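Home Schedule Notes Assignments Staff

Robot Learning in Simulation
Lecture 9 notes: Action chunking and occluded grasps
Notes by Maximiliano Bustos. Section 4 revised by Aarne Savolainen.

1. Where we left off

Lecture 8 ended with plain behavior cloning. A policy maps the current observation to the next action and is trained by regression on demonstrations. We showed that small errors push the policy into states the demonstrations never visited, and that a bound on the total error grows with the square of the episode length.

Today's method leaves the loss mostly alone and changes what the policy predicts. Instead of one action it predicts a block of k future actions. The block is called a chunk. With an episode of T steps and chunks of length k, the policy makes T/k decisions when every chunk is run to the end. Fewer decisions means fewer chances to drift, at the price of running open loop inside each chunk.

Notation for the rest of these notes:

o_t observation at step t (one or more camera views plus joint positions)
a_t action at step t (target end-effector pose and gripper width)
k chunk length
h number of steps executed before the policy is queried again, h <= k

2. Training

For each demonstration, take every time step t and form the pair (o_t, a_t ... a_{t+k-1}). Near the end of a demonstration the chunk runs past the data. Pad with the last action and mask the padded entries in the loss. Leaving the mask out is the most common bug in Assignment 3. The trained arm stops early and hovers, as the padded targets teach it that holding still is correct in many states.

The loss is the masked L1 distance between predicted and recorded chunks. L2 also works, but it averages between demonstrated modes more strongly. In tasks where the demonstrator goes left of an object half the time and right the other half, an L2 policy tends to go through the middle. L1 reduces this effect without removing it. Lecture 10 covers generative policy heads that treat it properly.

Gripper width is on a different scale from position. Normalize each action dimension with the training set statistics and store those statistics with the checkpoint.

3. Execution

Three schemes are in use.

(a) Full chunk. Run all k actions, then query. Cheap, smooth inside the chunk, often a visible jump at the boundary.

(b) Receding horizon. Run h < k actions, then query. This is the default in the Vesto code base.

(c) Overlap averaging. Query every step and average all predictions made for the current step, with weights exp(-m i), where i = 0 is the oldest prediction. Small m brings new observations in faster. Motion is smooth, but averaging blurs the moment of gripper closure. Exclude the gripper dimension from the average and take it from the newest chunk.

4. Occluded grasps

The Kirkent task set contains household pick tasks in furnished rooms. Its hardest group puts the target where furniture or soft goods hide part of it from the main camera. For these the observation at the moment of contact says little about whether the fingers have reached the right height. A single-step policy has to infer the closing time from that poor view. A chunked policy can commit to the descent and the closure from an earlier, better view.

Two views are used in training. The ablation below drops the wrist view to isolate the effect.

Consider the sofa case. The target is a thin, flat, light gray object lying on the seat, and the pillow stands between it and the viewpoint. The nearer edge of the object is hidden and the fingertips end right at the top outline of the pillow. From these pixels alone, contact height is ambiguous by several millimeters. Both the object and the seat are low, so an error in that range decides between a pinch and a miss.

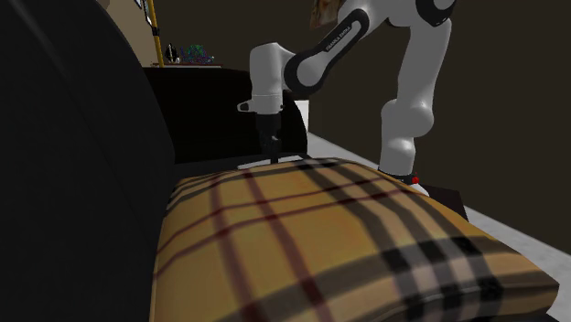 5. Results on the occluded group

All policies were trained on the same 900 simulated demonstrations and evaluated on 441 held-out starting layouts. Success means the object is lifted clear of its support and held until the episode ends. The full table is in the Vullico report on the course drive. In summary:

- Single-step policy, main view only: lowest success of the group. Most failures are early closures above the object.
- Chunked, full execution: early closures mostly disappear. Remaining failures come from lateral error at the start of the descent, which the open-loop part cannot fix.
- Chunked, receding horizon with h = k/2: best result with the main view only.
- Adding the wrist view helps every policy and narrows the gap between them.

The last point matters for reading the literature. A large gain from chunking on single-view data may shrink once a second view is available. Report both.

6. Choosing k

Sweep k on a log scale. Very short chunks behave like single-step cloning. Very long chunks fail whenever the object moves after the query. In the Escobar runs, where the support surface is disturbed during the reach, the best k was much shorter than in the static rooms.

7. Exercises

1. Derive the number of policy queries per episode for schemes (a), (b) and (c).
2. Retrain the starter policy without the padding mask and plot gripper width over time.
3. Explain why averaging end-effector rotations component by component is incorrect, and give an alternative.

Reading for Lecture 10: sections 2 and 3 of the course notes on diffusion policies.

Contact the course staff | Copyright the authors | Back to top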